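How to Budget for Hand-Held Grippers When You're Collecting Data in Real Homes

By Yayra Akolgo

We finally closed the books on our first round of home recordings at Iltdale, and I've been itching to write this up! Planning the equipment was my job, and I had a great time doing it once I stopped treating the whole thing as one big purchase. If you're about to put together your own list, I hope these steps save you a few late nights with a spreadsheet.

Step 1. Start with the chores, then count the tools

Before you open a single catalog, write down the chores you want covered. Ours were bed making, folding clothes, putting away dishes and clearing a desk. Next to each chore, write how many people will be doing it on the same day. We had four people working in pairs, so four sets of grippers, plus one spare set that stayed in the car.

If a chore takes two hands, that's two grippers per person. I know that sounds obvious, but my first draft missed it and the total was wrong by half (Bernice Kpodo, who checks all my numbers, caught it before I sent it off).

Step 2. Split the list into three columns

Call them "buy once," "wears out" and "borrow first." The grippers themselves go under buy once, along with the cameras, mounts and hard cases. Finger pads, batteries, memory cards and cable ties go under wears out. Anything you're unsure about goes under borrow first, and leave it there until you've had it in your hands for a full day.

I love the third column. We borrowed a wheeled equipment cart from the Betport office and found out in one morning that it wouldn't go up a normal apartment staircase. That's one cart we didn't pay for!

Step 3. Price the small parts by the session

This is where budgets go sideways. Small parts look cheap one at a time, so people put in a round number and move on. Work it out per session instead. Take the number of sessions you've planned, decide how often you'll swap each part, and multiply.

We planned 218 sessions and ended up running 278, because the Indby homes were so easy to schedule that we kept going. Our pads and cards were priced per session, so all I had to do was change one cell and send in the new total. If I'd used a flat number I would have been begging for money in March.

We also ordered 77 finger pads in one go so they'd all be the same batch. Check the shipping cost on small orders before you decide; three little packages can cost more to ship than one big box.

Step 4. Put lead time on the same sheet

Add a column for how many weeks each item takes to arrive. Our longest was 9 weeks, for the mounts, and it set the date for everything else. Sort the sheet by that column and order from the top down. It feels a little silly to order mounts before you've picked your cameras, so settle the cameras early and you won't have to.

Step 5. Do one full trial before the big order

Buy or borrow one complete set and take it into a real home for a day. Pick a messy chore. Bedding is my favorite for this: it's big, it's soft, it bunches up, and your arms go everywhere. Write down every single thing you reach for and don't have. Our trial added spare batteries, a second charger, a roll of tape and a decent bag to carry it all in.

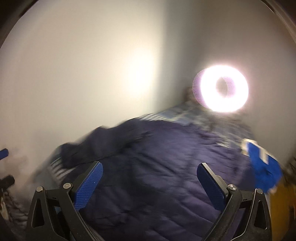
Look through your recordings that same evening while the day is still fresh. Fast arm movements can blur, and bright lights can wash out part of the view, so it's worth knowing how your cameras handle both before you order a stack of them. If you need to change models, you've only got one to return.

Step 6. Leave room for people

Tools are only part of the money. Put training time on the sheet too. We gave each new person half a day of paid practice, and I'd go up to a full day next time. Add travel between homes, parking, and lunch. Bernice insisted on lunch as its own line and she was right, everybody was happier for it.

Step 7. Keep the sheet alive

Every Friday, fill in what you really spent next to what you planned. Ten minutes is plenty. Ours is now being reused by the Eshun project, and they've already changed half of it to fit kitchens, which makes me very happy.

If you have questions about the per-session formulas, leave a comment and I'll post the cell layout. Next I'm working on a similar page for storage and backup drives, where my estimates were a good deal worse.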